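Subject: Re: [humstead-hands] Finger hand vs. two-jaw on the folding task

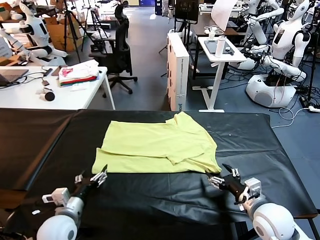 *Both hands at the lower corners of the shirt, hem partly folded up. Black sheeting on the table.*

On the Zolby jaws, an earlier message said:

> We ran 16 folds with the two-jaw grippers and dropped the hem on 2 of them. Before we order a second pair from Londgate I would like to see the multi-finger hands on the same shirt, same controller gains. Also, is the plastic sheeting staying? It throws highlights into the head camera and I think it costs us the lower edge.

Same shirt, same gains, 16 folds with the finger hands. Results:

- Hem picked up on first close: 10
- Hem picked up on second close: 4
- Gave up: 2

So the drop count matches yours, but the failures are of a different kind. The jaws lose the cloth during the lift. The fingers miss it at the pinch, when the thumb lands flat on the fabric and pushes a ridge ahead of it. Once they have two layers they keep them.

Cycle time is worse. The hand needs a pre-shape before each approach, and the Sowa driver blocks until all joints report done. I have a patch that lets the wrist move during pre-shape. It is on the branch `hand-async`, untested on the left arm.

On the sheeting: I would keep it for now. The edge detector does pick up streaks where the plastic wrinkles, but a pale shirt on black still segments better than it did on the bare top. Pulling it tight would help. If someone has a matte cloth the same size, bring it and I will rerun 8 folds for comparison.

Two requests before anyone reruns the jaws:

1. Log finger or jaw current at 10 Hz or better. The old logs are too sparse to find the slip.
2. Start with the shirt flat and the hem unfolded. Some of the jaw runs started from a half fold and I left those out.

No opinion yet on the Londgate order. I would hold it until the async patch has run on both arms.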